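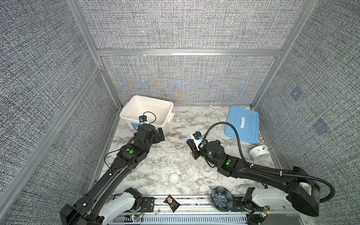
Cubeta blanca, esquina del fondo a la izquierda.

Inicio Cuaderno Materiales Planos Entradas anteriores

07/02/2019

Sigo con las cubetas de almacenaje. Quedaba pendiente decidir cuál se usa como recipiente fijo para las piezas pequeñas del lote Bodov y cuál vuelve a la estantería. Candidatas: la blanca, abierta por arriba, con asa en el lado corto, y la azul de Sornutar, que en el inventario antiguo figura como «caja 2».

Criterios, por orden: que se pueda agarrar por el borde, que el contenido se distinga del fondo y que no se desplace al apoyar algo contra la pared. El volumen no es problema en ninguna de las dos.

El borde de la blanca es grueso y vuelto hacia fuera. Cómodo para la mano, menos para los separadores de Lilstead, que piden un canto más fino. Habría que rebajar la ranura de los separadores, no la cubeta. En la azul no he probado separadores todavía.

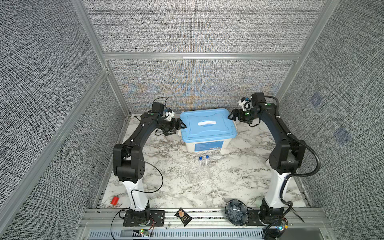
TALLER DE MATERIALES Y UTILLAJE – Grupo Mendonça

Contraste. La blanca sobre el tablero marmolado se confunde a cierta distancia: blanco sobre blanco y gris, con la veta cruzando por detrás. La azul se separa bien del tablero y también del tejido gris de los paneles. Para piezas claras la azul gana sin discusión. Para piezas oscuras da igual el exterior y manda el fondo interior, que en la blanca es liso y de un blanco algo apagado.

Tejido de los paneles: en las fotos sale un moaré naranja y azulado en el panel del fondo. Es de la trama, no son manchas. Lo apunto porque en septiembre se pidió una limpieza por este motivo y no hacía falta.

Posición. Con la blanca pegada a la esquina izquierda, el asa queda hacia la derecha y se alcanza bien. Dejo anotada una separación de unos 69 mm entre la cubeta y la pared, medida en la base. Las paredes de la cubeta se estrechan hacia abajo, así que la cota en el borde es menor.

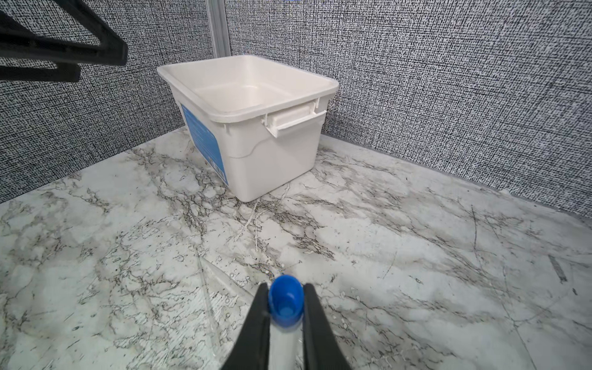 Decisión provisional: la azul para el lote Bodov, la blanca para tornillería oscura. La etiqueta azul de la blanca se deja hasta que haya plantilla nueva – el adhesivo de Sornutar deja resto y no quiero rascar el plástico.

Pendiente:
– Probar separadores de 5 y 6 mm en la azul.
– Pedir a Lilstead el plano de la ranura.
– Repasar las rayas del tablero con paño y, si no salen, marcarlas en el plano.

Entradas relacionadas
Separadores Lilstead: tolerancias de ranura
Restos de adhesivo en cubetas Sornutar
Tablero marmolado: limpieza y rayas
Lote Bodov: recepción y clasificación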